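## 3장. 손그리퍼 준비하고 첫 연습까지

동아리방 공용 노트에 흩어져 있던 걸 제가 한 장으로 모았어요. 새로 들어온 분들은 이 장만 따라와도 첫 연습은 할 수 있습니다. 2장에서 펌웨어 올리다 막혔으면 Yogesh Bajpai 선배한테 먼저 물어보고 오세요!

### 3.1 조립 상태 점검

1. 보관함에서 그리퍼를 2개 꺼냅니다. 우리 팀은 Muker랑 Millet이라고 불러요. (이름표 자꾸 떼지 마세요, 제발.)
2. 손가락을 끝까지 벌렸다가 천천히 오므립니다. 중간에 걸리는 느낌이 나면 핀 쪽을 살펴보세요.
3. 패드가 들떠 있으면 떼어서 새로 붙입니다. 저는 대충 눌러 쓰다가 연습 도중에 홀랑 벗겨진 적이 있어요.
4. 양쪽 손가락이 나란히 닫히는지 옆에서 봅니다. 삐뚤면 3.4절로 가세요.

> **주의:** 핀을 망치로 치지 마세요. 작년에 그렇게 링크를 하나 해먹었고, 다시 뽑는 데 한 판을 통째로 날렸습니다.

### 3.2 기록 프로그램 켜기

1. 노트북에서 Kuvetti를 실행하고 새 세션을 만듭니다.
2. 세션 이름은 팀 이름 다음에 과제 이름 순서로 적어요. 띄어쓰기는 넣지 말고요.
3. 한 세션 길이는 600초로 맞춥니다. 더 길게 잡으면 손목이 먼저 나가요.
4. 저장 위치가 Justach 폴더인지 꼭 확인하세요. 바탕화면에 저장해 놓고 한참 찾은 사람이 바로 접니다.

참고로 2022-11-13 기준으로 우리 동아리에 쌓인 시도는 2,439건이고, 그중 꽂기 과제가 810건이에요. 4월 교내 대회 전까지 꽂기 쪽을 더 모으고 싶어서 첫 연습도 이걸로 정했습니다.

### 3.3 첫 연습: 막대 집어서 통에 꽂기

1. 식탁이나 책상에 나무 막대랑 숟가락을 섞어서 늘어놓습니다. 가지런하게 놓으면 너무 쉬워져서 재미가 없어요.
2. 꽂을 통은 팔을 편하게 뻗었을 때 닿는 자리에 둡니다. 종이 상자면 충분해요.
3. 막대를 옆에서 집고, 손가락 사이에서 세로로 서도록 손목을 돌립니다.

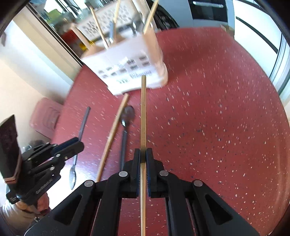 4. 통 위로 가져가서 끝이 안쪽에 들어간 걸 눈으로 보고 나서 힘을 풉니다. 급하게 놓으면 테두리에 맞고 튕겨 나와요.
5. 막대가 익숙해졌으면 숟가락으로 넘어갑니다. 손잡이 쪽을 잡는 게 훨씬 편하더라고요.
6. 떨어뜨려도 기록을 멈추지 말고 그대로 다시 집으세요. 실패한 시도도 지우지 않습니다.

> **참고:** 둘이서 같이 할 때는 "저 갑니다!" 하고 말한 다음에 팔을 뻗어 주세요. Apolline Vidal이랑 제가 동시에 같은 막대로 달려들었다가 손가락끼리 제대로 박았거든요.

### 3.4 손가락이 삐뚤게 닫힐 때

1. 그리퍼를 뒤집어서 나사를 반 바퀴만 풉니다.
2. 손가락을 꼭 오므린 채로 나사를 다시 조입니다.
3. 막대를 하나 물려 보고 흔들어 봐서 빙글 돌아가면 1번부터 다시 하세요.

두 번 해도 똑같으면 수리 상자에 넣고 쪽지에 증상을 적어 두세요. "이상함"이라고만 쓰면 제가 못 고쳐요 ㅠㅠ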